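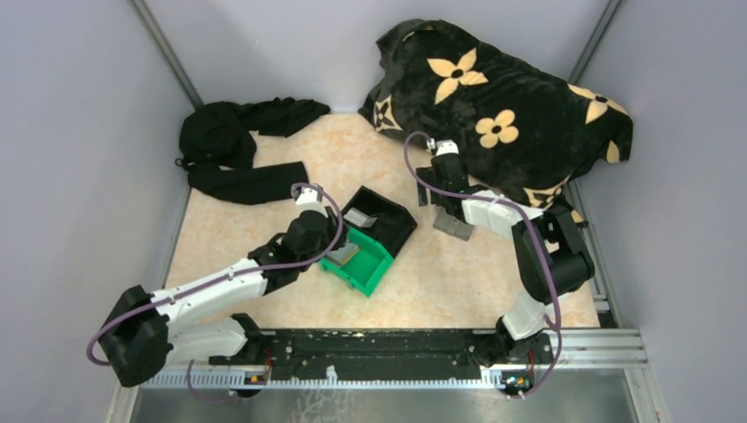
Hayley Cheetham asked why we still move the arms through every task ourselves when we could write the motions down once and let the thing run. I get this one a lot, so a thread.

We did write the motions down, for most of last August. Pick at this point, lift to this height, let go at that point. It worked as long as every item sat where the script said it would. Shift a bin a little and the gripper closed on air.

So now we teleoperate. One person, two hand controllers, two arms. You do the task, the computer records the joint angles and the camera views, and later a model is trained on the lot.

A session is 50 demonstrations. I do 50, then Audrey-Anne Gosselin does 50, so a task has 100 before anyone tries to train on it. Two people because we have different habits, and the model picks up habits.

Mine is that I pause before closing the fingers. I didn't know I did it until the first trained policy stopped dead over an object for a full second, every time. That was me.

Cloth and bins are good for beginners. A bin has a rim and a rim is easy to grab. Cloth forgives you if you come in a bit off. You still learn to watch both arms, which is the hard part. The one you're not thinking about drifts.

Cards are the other end of it.

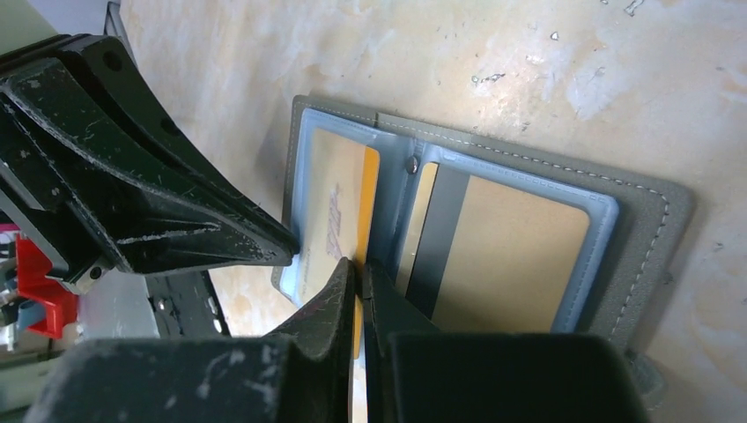

You have two narrow fingertips and a thin edge, and you can't feel anything through the controllers. Ours have no force feedback. You go by the wrist view and by the sound of the motors when you push too hard.

What I tell new operators: bring the tips in low and slow, stop, look at the wrist view, then close. If you miss, back off and come in again. Don't scrape around hoping to catch it.

And keep the misses. We used to delete any run with a fumble in it. Audrey-Anne argued for leaving them in if the operator recovered, and she was right. A model that has only seen clean grabs has no idea what to do after a bad one.

What we do throw out: runs where someone reached in by hand, runs where a camera dropped out, and runs where the operator got bored and rushed. You can spot the last kind in the playback.

Someone from the Kershaw group asked how many we have in total. 2306 kept, across all tasks, as of 2020-04-02. The Vodthorpe people have more, but theirs are mostly one arm.

Software is Skendis for recording and our own scripts for playback. Skendis is fine. It drops the first few samples if you start moving before the light goes green — so wait for the light.

Back to Hayley's question. I'd still script a job that never changes. For anything soft, thin or left lying at an angle, I can show it faster than I can describe it.

Next on the list is doing the card task with the arms swapped. I'm right-handed and expect to be bad at it. Will post the numbers either way.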